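# Chapter 6: Where Things Live

Every household runs a storage system. Most households would be surprised to hear it, in the way that people are surprised to learn they have an accent. The system has rules, exceptions to the rules, and at least one drawer where the rules go to lie down.

In this chapter we look at how people decide where to put things at home and how they find them again, two activities with less in common than you might hope. Chapter 5 dealt with buying. We assume from here on that the thing has been bought, carried inside, and set down on the nearest flat surface, where it may remain until December.

## 6.1 The Galang kitchen

Rodel Galang kept a household diary for an entire winter as part of the Pallora Home Study, which followed 116 households in and near the town of Pallora. Participants wrote down each time they looked for something and did not find it in the first place they tried. The study calls these events *misses*. The diaries recorded 2,971 of them, a figure that leaves out the misses of the household that lost its diary.

Galang's entries are short and increasingly bitter. Scissors: not in the scissors drawer. Tape: with the scissors, wherever that is. Stamps: in the good teapot. Under the last of these he added, "Asked Trinidad. She said obviously."

The word *obviously* turns up all over the diaries, and it deserves a closer look. To Trinidad Bautista, who shared the house, the teapot was the right place for stamps. It was dry, it had a lid, and it was never used for tea. She had put them there on purpose and had never once failed to find them. What Galang wrote down as a miss was, from her side of the kitchen, a system in perfect working order.

We will call this a **private location**: a place that makes complete sense to the person who chose it and none to anyone who has to live with them.
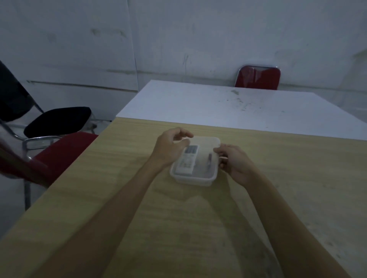 Private locations are easy to make and hard to get rid of. Maribeth Marquez, who coded the Pallora diaries, sorted them by how they started. Some began as a decision, like the teapot. A far larger group began as an interruption. The phone rang, the soup boiled over, and the object in hand was put down with every intention of coming back for it. If it was found there later, the spot gained a little authority. After a second time it had a tenant. One diarist kept her spare keys in a flour bin for years on the strength of a single doorbell.

Marquez noticed something else. When asked to explain an odd location, people almost never said "by accident." They gave reasons, good ones, with some heat. The flour bin was by the door. Burglars do not bake. We will return to this habit of hiring a reason after the job has been filled in Section 6.4, where it causes trouble for anyone trying to study homes by asking the people in them.

## 6.2 Official and actual

Homes also have **official locations**, the ones given to guests. "Spoons are in the top drawer" is an official location. It may even be true. Genalyn Cabrera asked 20 of the Pallora households to draw a map of their kitchen from memory, then compared each map with the kitchen. The maps were tidy and confident. They showed the kitchen as it had been on the day the family moved in, plus a bread box that two of them no longer owned.

Cabrera's point is that the map is still useful. It tells us where a thing is supposed to go back to, and a home without that information gets by on shouting. The trouble starts when two adults carry different maps and each believes there is only one.

**Before you read on**

Pick five small things in your own home that more than one person uses. Write down where each one is without getting up. Have someone you live with make the same list, in another room if the relationship is new. Keep both lists. You will need them for Section 6.3, which deals with the question of whose fault it is, and you should not compare them over dinner.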